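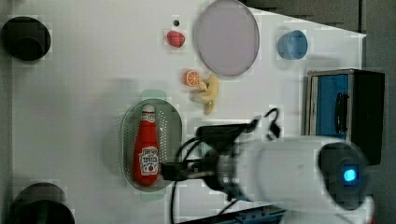
Gunnel Wallin wrote in to say that her class wanted to know how a robot arm can hold something without having any muscles. It is a fair question, and the Tromo arm is a good one to use for the answer, as many schools can now borrow it from Boström.

An arm like the Tromo is a row of stiff parts joined together. Each joint has an electric motor inside it. When the motor turns, the part beyond it moves. Your elbow bends in one direction only, but a robot joint can often turn much further than that.

The part at the end is called the gripper. It does the job of a hand. The Tromo gripper closes on an object until a sensor reports that it is pushing back, and then the motor holds still. If it pushed too hard, a soft object would be squashed. If it pushed too little, the object would slip out.

What does it practise on?

Kitchen things make useful practice. A ketchup bottle lying in a colander is harder to reach than a bottle on a flat table, as the fingers have to go down past the rim. A toy strawberry is small. A toy banana is curved, so where the gripper takes hold makes a difference. Plates are wide and low, and cups have an open rim.

How does it learn?

The Tromo kit comes with 17 ready-made tasks. "Put the fruit on the plate" is one of them. In our test at Trilham the arm made 2,000 tries over the whole set, and 1,564 of them were marked as a success. A try was marked as a failure if the object was dropped, knocked over or put in the wrong place.

What we thought of the kit

The instructions are clear and the pictures in them are large. Setting up took us roughly a morning. The arm is slow, and there is no way to speed it up in the school version. The 2 cables supplied for the gripper are short. Agathe Lemaire tested the same kit at Jakavton and found that the program had to be started again after each change of task. Boström says an update is due in July.

An adult must switch the arm on. Keep hands and hair away from the joints while it is moving.

Words to know
Joint: a place where two parts meet and can move.
Gripper: the part that takes hold of things.
Sensor: a part that measures something, such as a push.

Page last checked Apr 17, 2019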